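Category: Research > Manipulation > Software and Planning
Print this page | E-mail this article

4. Grasp Selection and Regrasping for Thin Bags

4.1 Software layout

The Gadari stack runs as four processes: a perception node, a bag state estimator, a task planner and a pair of arm controllers. The two arm controllers share a clock but not a trajectory buffer. In an earlier version they did share one, and a late command to one arm could stall the other in the middle of a lift. Splitting the buffers removed the stall and made the logs easier to read, at the cost of a small synchronization step whenever both grippers hold the same bag.

The perception node takes color images from the head camera and outputs a mask for the bag, a mask for the open box and a coarse height map of the table. We do not try to rebuild the full surface of the bag. Clear plastic returns poor depth on our sensor, and the height map under a bag is usually that of the table behind it. The estimator works from the mask outline instead, together with the gripper poses from the joint encoders.

The planner is a small behavior tree written on top of Purves, our in-house task library. Each leaf of the tree is either a motion, a gripper command or a check. Checks read only from the estimator and never from the camera, so a recorded trial can be replayed through the planner without running perception again. All of the failure labels in Section 5 were made from such replays.

4.2 Choosing the first grasp

The first grasp is made on a corner of the bag. Corner candidates are found by fitting line segments to the mask outline and keeping the places where two long segments meet. When the bag is crumpled there may be no such place, and the planner then falls back to the highest point of the outline nearest to either arm. The candidate is passed to whichever arm can reach it with the wrist at least 200 mm from the other arm's links.

Approach is from above with the fingers slightly open. The controller lowers the gripper under a force limit, closes when contact with the table is felt, and then lifts by a fixed 90 mm before the estimator is asked for a new outline. The fixed lift matters more than we expected. With a shorter lift the bag stays folded on itself, and the lower edge cannot be told apart from the folds. With a longer one the bag tends to swing, and the outline changes from one camera update to the next.

4.3 Choosing the second grasp

With one corner held, the planner looks for a point on the lower edge that the free arm can reach. The search is done in the image first and in the workspace second. In the image, the outline below the holding gripper is sampled at even spacing, and each sample is scored by three terms: its distance from the held corner, how straight the outline is near it, and how well the local edge direction lines up with the free gripper's closing direction. The best few samples are sent to the motion planner, which throws out any that would bring the links of the two arms too close.

Figure 4 shows this stage of the task. The left gripper holds an upper corner of the bag, and the open fingers of the right gripper are aimed toward its lower edge. Part of the bag is resting on the table, and a string hangs from it and curls across the surface.
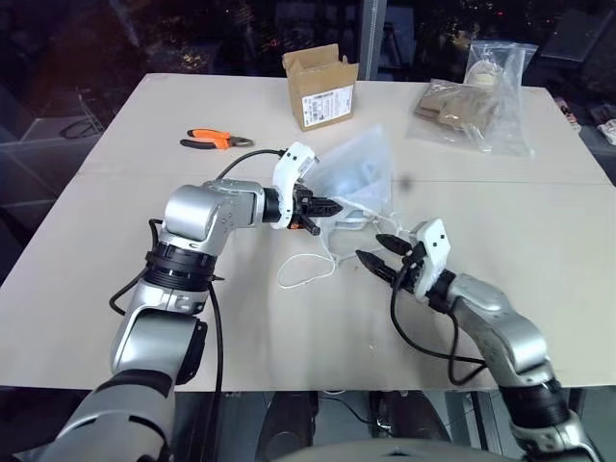

Figure 4. Second grasp selection, head camera view. The open box stands near the far edge of the table.

4.4 Strings, cables and other thin objects

Strings are a common source of wrong outlines. A thin white string on a light table is sometimes joined to the bag mask and sometimes dropped from it, and the switch between the two can move the lowest outline point by several centimeters. We handle this with a width test. Any part of the mask narrower than a set number of pixels is removed before corner fitting and kept in a separate layer. The planner treats that layer as something the fingers may touch but should not close on.

The same test removes most of the gripper cables when they pass in front of the bag. It does not remove them all. A cable that runs along the bag's own edge is wider in the mask than a string, and in those cases we rely on a rendered model of the arm to blank out the region. The model includes the arm links and gripper housings but treats each cable as a fixed tube, which is a poor match when the wrist is turned far from its rest pose.

Other items on the table are entered in the height map as obstacles and are otherwise ignored. The planner has no object labels apart from "bag" and "box". A hand tool and a bag of packing inserts therefore look alike to it, provided that the inserts are seen at all. A second clear bag in the workspace is the harder case, and the estimator resolves it by keeping the mask that overlaps the last known gripper position.

4.5 Timing and replay data

The replay set used for tuning holds 2124 second-grasp attempts, of which 1655 passed the estimator's own quality check and were used to set the scoring weights. The remainder were kept for looking at mask errors. Planning time is dominated by the arm clearance test, and caching the left arm's swept volume while it holds still cut it to around half. We did not tune the weights separately for left-first and right-first trials.

Logs were converted with the Tondbridge replay tool, and the conversion scripts are stored with the planner source. The estimator version used for this paper was frozen on 2023-10-28.

Tagged: bimanual manipulation, deformable objects, task planning
Print this page | E-mail this article

Related items
Gralden: a log format for two-arm robots
Outline tracking of clear film on light surfaces
Behavior trees in Purves: leaf design and replay
Clearance checks for arms with external cables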